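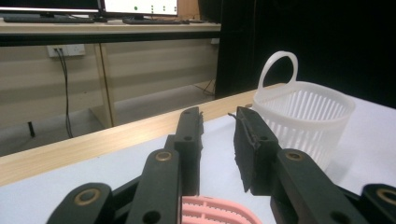 Figure 3-1. Hand-held gripper with jaws open, basket on the table.

3.2 Comparing jaw pads

Use this section to compare two sets of jaw pads on the Prernach hand-held gripper before you fit them to an arm.

1. Set the table in front of the black curtain and put the white basket on it.
2. Squeeze and release the gripper a few times. Check that both fingers move evenly.
3. Open a new trial sheet and write down the pad set and the tool number (for example, 2059).

Note: Parts of the pad covering may lift with use. Record any fraying before the first trial.

4. Close the jaws on the brush from the side, with one jaw on the rim and the other on the bristle tips. 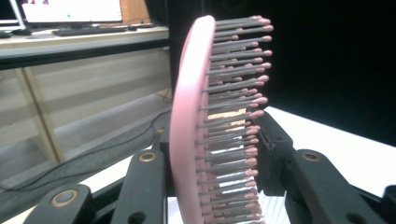
Figure 3-2. Brush held upright between the jaws.

5. Hold for three seconds. If the brush turns or slips, mark the trial as failed and start again.

Caution: Do not squeeze harder to stop a slip. Too much force can bend the bristles and strain the finger links.

6. Move the brush to the basket and release it. Keep the jaws clear of the handle loop — it catches easily.
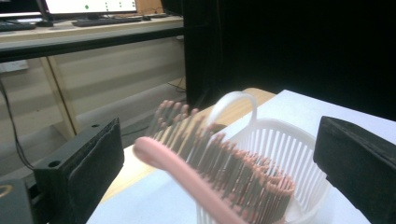

7. Repeat steps 4 to 6 with the second pad set, at the same speed. Fast moves blur the camera view and make the trials harder to compare.
8. Save both sheets under the same test name. To order new pads, quote part 754.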